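Speaker notes: Sorting small parts so other people can find them
Talk for the Inthanon evening group, Mayuree Wiriya
Slot: 7.10 pm, half an hour plus questions

Start when the door is shut. Say hello, say thanks to Gemma Marras for the slides and the tea. Phones on silent, mine as well.

Opening

I run the parts store at Bundero. We repair small household machines, mostly sewing machines, fans and mixers. When I started there, the small parts lived in jam jars and biscuit tins, and the person who knew which tin was which had retired in April. We had 3618 loose parts on the first count. I know the number because I did the counting, and it took me most of a month.

Tonight is about what I did next. Most of it will work for a shed, a sewing room or a kitchen drawer. I will stick to small things: screws, washers, spacers, bobbins, springs, fuses. Large things need shelves and a different talk.

(Slide 2. Wait for it to load.)

Empty first, then choose

The usual mistake is buying boxes first. I did it too. I bought 10 boxes with fixed compartments, all the same, and half our springs were too long to lie flat in any of them. The boxes went to the Mikell workshop down the road, and they use them for beads.

What I do now is tip everything out on a big sheet of white paper. Plain paper, nothing printed on it. Small dark screws show up, and so do small clear washers, which you will lose on a wooden bench. When you finish, you fold the paper and pour what is left into a dish.

Sort by what the thing does before you sort by size. Spacers with spacers, springs with springs. Size comes second, inside the group. People who sort by size first end up with a compartment of 6 mm everything and still have to rummage.

(Ask who has a tin of mixed screws at home. Hands up. Move on quickly.)

Choosing the box

See-through plastic, even tinted. You want to know what is in there with the lid shut. A smoky tint is fine for shapes but it does shift colours, so if your parts are colour coded, open the lid before you pick.

Dividers should come close to the rim. If there is a gap under the lid, small washers travel over the top when the box is carried on its side, and somebody will carry it on its side.

Two latches on the long side are better than one in the middle. One in the middle lets the corners lift. Test this in the shop: close it, hold it upside down, give it a shake.

A lid that folds right back and lies flat needs more room on the bench, so clear the space behind the box before you start filling.
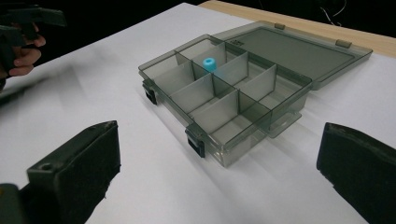
How many different parts should go in one compartment?
One kind of part per compartment, even when that means a compartment holds a single piece. Once two kinds share, a third will join them, and you are back to rummaging.

Expect to be asked about wasted space at this point. My reply is that space in a box is cheap and an afternoon is expensive. We have compartments at Bundero that hold one spacer each. When a customer brings in the old Jorkis mixer, which takes that spacer, I can put my hand on it before they have finished explaining the noise it makes.

Labels

Label the compartment and the lid. If you only do the lid, the label is upside down or behind the box when it is open, depending on the hinge. A strip of masking tape along the outside wall does well enough. Write with pencil. Pencil can be changed, and ink fades on the side facing the window.

Write the name people use. Our official list had "distance collar, type B". Everyone at the bench says "blue spacer". The label now says blue spacer, with the type underneath in smaller writing.

Leave a few compartments without a label. New parts turn up every week and need somewhere to go that isn't the windowsill.

(Slide 5. The photo of the old tins. Skip if running late.)

Keeping it going

We have a dish by the till marked "unknown". Anything found on the floor goes in there. I clear it at the end of each month with a cup of tea and a magnifying glass. Parts I can't identify after two goes are thrown away. Some people find this painful. I did for the first year.

Borrowing is the weak point. If a part leaves its compartment, a slip of paper goes in its place with initials on it. I have chased my own initials more than once.

After the first full sort we were down from 3618 parts to 1090. The rest were duplicates we would never use, bent screws, and parts for machines we no longer take in. The duplicates went in a bag at 80 pence a scoop and sold in a fortnight.

(Check the clock. If past 7.35, go straight to the last section.)

Something to try at home

One drawer or one tin, an hour at most. Paper on the table, tip it out, group by what it does. Only then measure the biggest piece in each group and write it down, and take that note with you when you buy a box. Put the box where the tin was, so your hand goes to the same place.

Questions

Likely ones: where to get masking tape that peels cleanly, what to do about magnets, whether egg boxes are any good. Egg boxes are good for one evening's sorting. Magnets get their own box, on a different shelf from the screws.

Sign-up sheet for the next talk is by the kettle. Chairs back against the wall, please.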